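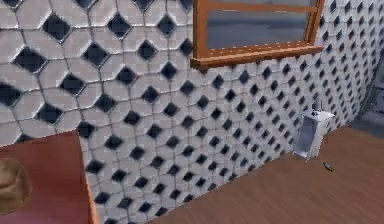

Bonjour à toutes et à tous,

Ce mois-ci je voulais vous parler des archives de faire-part, parce que vous êtes plusieurs à m'avoir écrit à ce sujet depuis le dernier numéro (merci, j'adore recevoir vos lettres, même quand elles me réprimandent !). La question revient toujours : comment rédiger un avis de décès quand on ne l'a jamais fait, qu'on a deux heures pour l'envoyer au journal et la tête complètement ailleurs ?

J'y suis passée moi-même pour ma tante Ayten. Ayten Gökçe, née Güler, couturière à Parkerthorpe, puis à Brudport où elle a fini sa vie entourée de ses plantes et de ses cousines. J'avais prévu un texte magnifique, avec un vers de poème et tout. Et puis le journal m'a annoncé un tarif à la ligne, et j'ai coupé, recoupé, râlé, recoupé encore. Il est resté 48 mots. J'en ai eu gros sur le cœur pendant des semaines, et puis mon frère me l'a relu au téléphone un soir et j'ai trouvé que c'était bien elle quand même.

Depuis, je lis les avis des autres avec beaucoup plus de tendresse. Avec le petit groupe de Pemow (on se retrouve le mardi à 14 h, la porte est ouverte, venez !), on a recopié 259 avis parus dans la feuille locale, et on continue. Les plus anciens sont secs comme tout : le nom, l'heure de la cérémonie, la liste des frères. Les récents racontent davantage, la belote, les confitures, le chien qui attend derrière la porte. J'ai un faible pour celui d'un facteur dont la famille remerciait « toutes les boîtes aux lettres de sa tournée ».

Alors, quelques conseils, à prendre ou à laisser. Écrivez le nom complet, et ajoutez le nom de jeune fille et le surnom si c'est par lui qu'on connaissait la personne. Relisez l'heure et l'adresse à voix haute avec quelqu'un d'autre (nous avions mis la mauvaise église, je ne vous fais pas un dessin). Pour la famille, dites-vous que quelqu'un sera vexé de toute façon ; commencez par les enfants et avancez doucement. Et si vous souhaitez des dons à la place des fleurs, donnez une adresse précise, sinon les gens vous appellent, et ce n'est vraiment pas le moment.

Gardez aussi la version longue ! Celle que le journal ne publiera pas. La mienne est dans une enveloppe avec deux photos et la recette des böreks, et ma nièce me l'a déjà réclamée pour son arbre généalogique.

Notre petit cahier de modèles est prêt, il fait 32 pages et il se retire à l'accueil de Pemow, ou par la poste si vous m'envoyez une enveloppe timbrée. En juillet on ferme, mais je relève le courrier. Si vous avez des avis découpés au fond d'un tiroir, même jaunis, même sans date, apportez-les : je les recopie sur place et vous repartez avec l'original.

À mardi, j'apporte le thé.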